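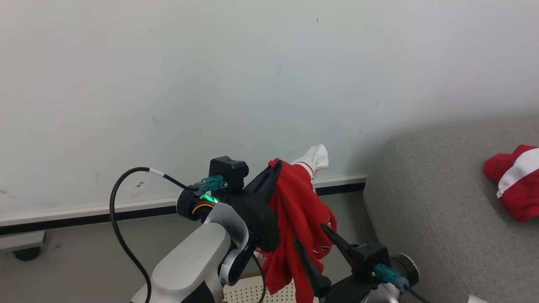 Red garment with a white sock at its top, held in front of the wall; red and white garment on the gray sofa.

Ollholm Laundry Set – README

Maintained by Montserrat Quintana and Güven Dönmez
Last edited 2/12/18

Overview

Ollholm is a set of annotated sessions of everyday laundry sorting in a living room. Clean clothes are left on a sofa in a loose heap, picked up piece by piece, and placed by type. The set covers the clothes, the state they are in at each step, and the surfaces they rest on. It contains 49 sessions and 4000 labeled stills.

The set was put together for work on garment state: whether a piece is bunched, hanging, flat, folded, or mixed up with another piece. Most of the labels concern soft items touching other soft items. Sessions with a single garment on an empty surface are in the companion set, Skodier, and are not repeated here.

Contents

sessions/ – one folder per session, numbered from 001
labels/ – one label file per session, same number
garments.csv – list of all garments with type, main color, second color, and size class
surfaces.csv – list of resting surfaces
splits/ – train, validation, and test lists
CHANGES – edit history

Session folders hold stills only. File names inside a folder are in time order. Gaps in the numbering are stills removed during cleanup and should be left as they are; the label files refer to the original numbers.

Garments

The set uses 28 garments. A pair of socks is entered as one garment with two parts, a and b. The types are:

sock
T-shirt
long-sleeved shirt
shorts
pants
towel
pillowcase

Towels and pillowcases are not garments in the usual sense, but they go through the same wash and turn up in the same heap, so they share the table.

Colors are named by eye under daylight. The main color is the one covering the larger part of the outside of the piece. The second color is filled in only where it forms a band, a panel, or a print large enough to be seen when the piece is crumpled. Stitching, tags, and trim are ignored. A red piece with a broad white band is entered as red, second color white.

Several pieces are close in color on purpose. Red pieces and red and white pieces occur together in many sessions, and a crumpled red and white piece can show only its red side. In these cases the garment number in the label file comes from the session sheet and cannot be recovered from a single still. Use the field id_visible to exclude them.

Room and surfaces

All sessions take place in the same room at the Quintero apartment. The wall is off-white and matte, with light scuffs and small marks that were not painted over. The floor is light gray. The sofa is upholstered in gray fabric with a fine texture and has thick rounded arms.

Resting surfaces in surfaces.csv:

sofa_seat
sofa_arm
floor
basket
table

The basket and the table are outside the view in a large share of the stills. A piece that has been put down out of view keeps its last surface label, and the field in_view is set to 0.

Gray clothes on the gray sofa have low contrast, mostly on the shadowed side of the cushions. The outlines for these pieces were drawn twice, once by each maintainer, and the second outline was kept where the two disagreed.

Garment states

Each piece has one state per still.

bunched – lying in a heap or ball, no clear outline of the garment
hanging – lifted clear of the surface and hanging by gravity
held_bunched – lifted, but gathered together so that it does not hang
flat – spread out, outline readable
folded – at least one deliberate fold, edges roughly lined up
rolled – used for sock pairs only

Version 2 split held_bunched out of hanging. Scripts written for version 1 need an update, as the old value now covers fewer stills.

Mixed pieces

Socks get carried along with larger pieces. A sock may sit on top of a shirt, stick out of a fold, or be trapped inside a sleeve. The label file handles this with three fields:

carrier – the number of the larger piece
rider – the number of the smaller piece
contact – on_top, sticking_out, inside, or unknown

A rider is labeled as its own piece, with its own outline, whenever any part of it is visible. It is never merged into the outline of the carrier. If only a small part shows and the garment cannot be named, the type is set to unknown and the color is still filled in. Small white items at the border of a still are the usual case.

Where it is unclear whether the two pieces are touching or only overlap from the point of view, contact is set to unknown. Do not change this to on_top by script. An early cleanup pass did so and the affected files had to be restored by hand.

Session procedure

1. The clothes are taken from the dryer and dropped on the sofa in one go. The heap is not arranged.
2. Pieces are picked up in any order. More than one piece may be lifted at a time.
3. Riders are separated after the carrier has been lifted, before either piece is put down.
4. Shirts, pants, and shorts are folded and stacked. Towels and pillowcases are folded in half twice.
5. Socks are laid out until the second part is found, then rolled.
6. The session ends when the sofa is clear.

Step 3 was added in June. Earlier sessions contain riders that reach the stack with their carrier and are separated there, or not at all.

Splits

The splits are made by session. No session is shared between lists. All garments may occur in all lists, so the splits do not test on unseen clothes. For that purpose, filter on garment number.

Known issues

– Sessions 011 and 012 use the same heap. The clothes were not gathered up and dropped again between them.
– Garment 17 shrank in the wash. Its size class changes from M to S partway through the set, and garments.csv lists only M.
– The two parts of black sock pairs are swapped in a number of label files. Treat a and b as interchangeable for these.
– Light on the wall and sofa is uneven and changes within longer sessions. No correction was applied.

Label tool

Outlines were drawn in Ustine and exported as polygons. The export rounds points to whole pixels. Ustine project files are not included but can be requested from Güven Dönmez. Corrections to labels should name the session, the still, and the garment number, and go to Montserrat Quintana.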